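2022-03-16 追剧碎碎念,今天说《Fulholm》,想到哪儿写到哪儿 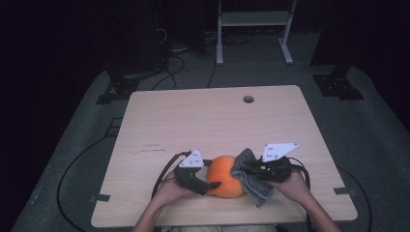
橙色圆滚滚的一个,配一块深灰色的布

1/
终于把第一季看完了!昨晚最后两集连着看的,看完在沙发上坐了好一会儿,片尾字幕全走完了才想起来去关灯。年代探案剧我看得不算少,这部会放进我愿意从头再看一遍的那一格。

2/
故事放在一座叫 Fulholm 的海港小城,三十年代初。女主以前是报社的校对员,报社关门以后,她靠替人找东西过日子:丢了的戒指,寄错的信,不肯回家的儿子。第一集她找的是一把雨伞,找着找着找到了一具尸体。这个开场我太喜欢了,一点都不急,雨伞的事居然真的讲了二十分钟!

3/
每集 90 分钟,听着长,看着不觉得。前半段总有一大块时间留给街坊、码头、面包房,谁欠谁钱,谁跟谁不说话。等案子来了,你已经认识半条街的人,猜凶手的时候心里会很不舍得(我第三集就特别不舍得,果然是他,唉)。

4/
一定要说校对员这个设定。她破案靠的是看字:错别字、换行的习惯、某个人写“七”总要多带一笔。第四集那封勒索信,她只问了一句“这人为什么不用逗号”,我当场坐直了。后面的推理我倒回去看了两遍,每一步前面都给过镜头,很公平。

5/
服装党请进!女主全季翻来覆去就那几件外套,墨绿那件袖口磨白了,后来补了一圈同色的滚边,到第六集还能看见那道针脚。有钱人家的戏又是另一个样子,Greco 酒店舞会那场,一屋子缎面和羽毛,她穿着补过的外套走进去,腰板笔直。我暂停了好多次,就为了看帽子。

6/
Greco 酒店那集也是全季我最喜欢的一集。283 号房的客人明明已经退房,早餐却照样每天有人吃掉。谜底不复杂,难得的是气氛,走廊又长又静,地毯把脚步声全吞了,只听见餐车轮子吱呀吱呀地过来。建议戴耳机,别在吃早饭的时候看。

7/
也说说不那么满意的。第五集去 Kungate 赛马场,马很美,案子偏弱,凶手的动机最后三分钟才一口气倒出来,前面几乎没铺。还有那位警长,头几集总在重复同一句“这不归你管”,听到后来我都能跟着念了。好在第七集给了他一场单独的戏,在雨棚底下等船,没几句台词,我一下子就原谅他了。

8/
配乐请单独听。主题曲只有单簧管和钢琴,每集片头的速度都有一点点不同,案子越沉,弹得越慢。我是看到第五集才听出来的,然后又跑回去把前面的片头全听了一遍,哈哈。

9/
原著是 Hokeck 出的那套小开本,我手上有 2 本,都看完了。书里女主的嘴要毒得多,面包房那条线也长很多。剧改掉了第一本的结局,我站剧这边,书的结局收得太快。想先看书的朋友,舞会那一章尽量留到看完剧再翻。

10/
有人问会不会很吓人。不会,血都在画外,最紧张的一场是有人在楼下翻抽屉。胆小如我,全程关灯看完。跟爸妈一起看也没问题,我妈现在每集开场十分钟就要报一个凶手,命中率比我高。

11/
第二季十月开播,片方只放了一张剧照:女主站在火车站台上,手里又是那把雨伞!!我盯着站牌看了半天也没认出是哪一站。谁认出来了请务必留言。

12/
想入坑的从第一集看起,别跳,面包房那笔欠账会一直记到最后一集。凶手是谁请大家在评论里忍一忍,要聊剧透的去下面那条置顶,我在那儿已经写了快 1000 字了,等你们来吵。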